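How Does a Trombone Change Its Notes?

Have you ever watched a brass band march by and wondered why one player keeps pushing a long tube in and out? Let's talk about the trombone, one of the best noisemakers ever built!
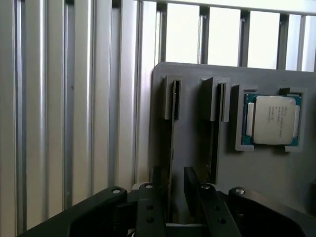

Every brass instrument starts with a buzz. Press your lips together and blow until they tickle and hum like a bee. (Go on, try it now!) When a player does this into the cup-shaped mouthpiece, the air inside the tube starts to shake too, and out comes a note.

Now for the slide. Push it out and the tube gets longer, so the note drops. Pull it back in and the note climbs again. There are seven main slide positions, and most trombones have no marks to show where they are – players learn them by feel and by listening.

Tightening your lips makes the note jump higher, even if the slide stays still. That means you can play several different notes in each position!

Renato Rivera plays in the Wuswood Youth Band and started when he was nine. His arm was too short to reach seventh position, so he skipped those notes until he grew. In May he played a solo for 209 people in the town hall, and his favourite bit was the glissando – a big, swoopy slide from one note to another, like a siren or a very grumpy elephant.

Want to make your own? Buzz your lips into a piece of clean garden hose, then try a longer piece. Which one sounds lower?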